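05/10/2023

Bench at Clumlow cleared by 9. Went through the plastic bowls today, the ones from the Kadar order in May, to settle which stay out and which go back in the cupboard. Green is the thinnest of the lot. Light comes straight through the wall, and the moulding rings show on the inside.
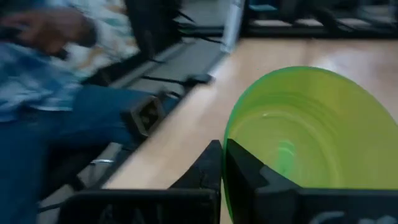
Rim flexes more than I'd like under a thumb. Fine for dry goods up to 300 g, so rice or lentils, no soup. Jummai Nnaji wants it for salad and can have it.

Colours sorted as follows: blue and green on the tabletop, orange-red and red up on the wooden shelf. The larger red is the only one I'd trust with 400 g of flour and a whisk.

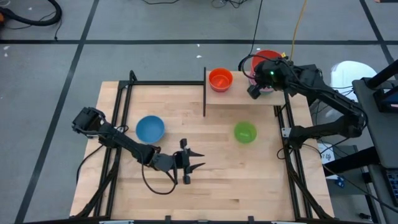

Oiled the underside of the maple last night, 25 mL, one coat. Second coat Saturday if the smell has gone. Still owe Opoku the invoice number – 3187, written here so I stop looking for it.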